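The long way round for a pair of glasses

When the optician in Stistulham shut its doors, the nearest place to have an eye test was a bus ride away in Ene, and the bus ran twice a day. Veronica Bratu, who had worn glasses since primary school, kept a broken pair going for most of a winter with fuse wire.

"I could read a menu if I held it still," she says. "Road signs I had given up on."

Stistulham has 3,505 residents, and a good many are past retirement. The old shop had been run by Dirk Fröhlich for most of his working life. He sold frames from a single cabinet and did his own repairs in the back. When he retired, no chain wanted the lease.

What the town has now is a clinic in the former library, open for two mornings a week. Junaid Janjua drives over from Ene with his test equipment in the boot and sees up to 15 people in a session. Children go first, so they can get back to school. The drops that widen the pupils take a while to work, and those who have had them sit by the radiator with their coats on, waiting to be called back in.

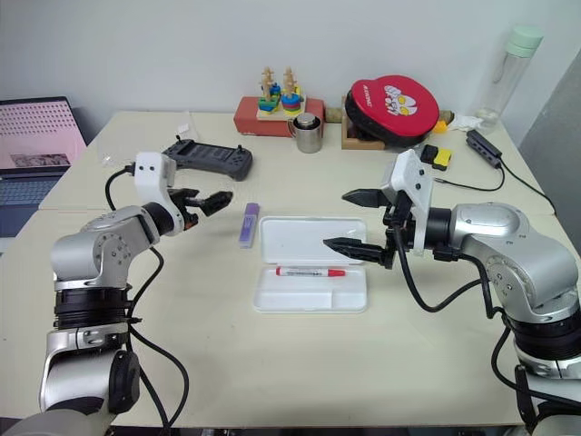 Two black-fingered grippers over a table.

Janjua says most of what he finds is ordinary. People need a stronger lens for reading, or they have been wearing the wrong prescription for years. Now and then there is something that will not wait. Last December he sent a man straight to hospital with a retina that had begun to come away. The man had put the flashes in his eye down to tiredness.

The clinic tested 197 people in its first three months. Some had not seen an optician since Fröhlich retired.

Paying for it has been harder. The test itself is covered for children and older patients, but the room, the heating and the driving are not. The parish put in £1,403 to begin with, and that went on blinds, a second-hand chair and a lock for the inner door. Frames bring in a little. Janjua carries a small range and orders the rest, and the cheapest pair costs less than the bus fare for a family of four. 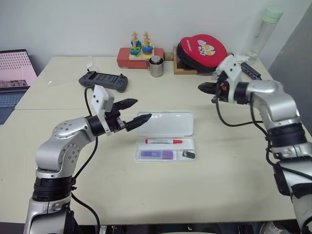
Domnica Pascu, who takes the bookings by telephone, would like a third morning. There is a waiting list of five weeks, and she spends much of her day moving people up it when others drop out. Contact lens patients still have to go to Ene, as do those who need a scan of the back of the eye. The scanner is too heavy to move each week and too dear to buy for one room.

Fröhlich came in for his own test in the spring. He asked to see the trial lenses and went through the case putting two of them back in the right slots. He has since agreed to mend frames on clinic days, from a desk near the door, and charges only for the screws.

Bratu has a new pair with a thin metal rim. She keeps the old ones in the kitchen drawer, still wired, and puts them on for chopping onions.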